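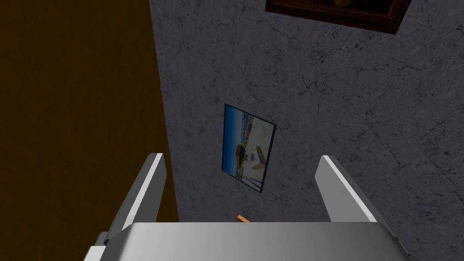

Computer rendering: gripper and gray marble wall.

Wellholm Heel Care Project
Progress report to the Gradovis Fund, second period
Prepared by Linnea Bakke, project lead

Summary

We are now working on every ward at Wellholm and in both of the partner nursing homes, and I am very happy with where we stand. At the close of this period 276 residents and patients had been fitted with a Birona heel boot, against a target for the whole grant of 700. The fitting work is slightly ahead of plan, the training is on plan, and the follow-up visits are behind. More on that below.

Fitting and supply

The change from two boot sizes to four was the best thing we did all period. Under the old arrangement we kept meeting people with narrow calves whose boot turned on the leg overnight, so the heel ended up resting on the side wall of the boot. With the small size in stock the night staff report far less turning, and they have stopped padding the boots with towels (we found quite a lot of towels!). Birger Fjeld has redone the fitting sheet so the calf measurement comes first and the shoe size is only a cross-check.

Supply from Kontogiannis has been steady apart from one late delivery of liners. We covered the gap by washing the spare set more often. For the next period we have asked them to send liners separately from the boots, as the liners wear out much sooner and we were paying for complete sets we didn't need.

Training

Uthai Panyasiri ran 19 short sessions at shift change, most of them on the wards themselves with a boot, a pillow and whoever was willing to lie down and be the patient. Staff liked this format a great deal more than the classroom version from the first period. They get to feel what a strap that is one notch too tight does after ten minutes, and they remember it. Several nursing assistants have asked for a session on seating, and we would love to do one if the budget allows.

The Monday drop-in at 2 p.m. continues. Attendance is up and down. Families have started coming too, which we had not planned for, and Uthai has put together a one-page handout for them on checking skin color and drying between the toes.

Follow-up visits

We promised a skin check at two weeks and again at six weeks. The two-week checks are nearly all done. The six-week checks are not, mainly for people who have gone home in the meantime. Folke Eide is now calling discharged patients to set a time before they leave the two-week window, and early signs are good. I would still expect some gaps in the final data and would rather say so now.

Because of those gaps I have left out any figure on new pressure injuries. Eskil Dalen is going through the ward records and will have numbers we can stand behind in the next report.

Budget

Spending is within the agreed total. Liners cost more than planned and travel cost less. We ask for permission to move the unspent travel money to the liner line. Nothing else needs to change.

Next period

Complete the overdue six-week checks.
Start fittings in the home care group, with Folke as contact.
Translate the family handout.
Test a softer strap for people with swelling at the ankle. Birger has samples on his desk and can't wait to get going.

The next report will reach you in October. If you would like to visit a ward session before then, please do, the staff enjoy showing what they have learned.

Linnea Bakke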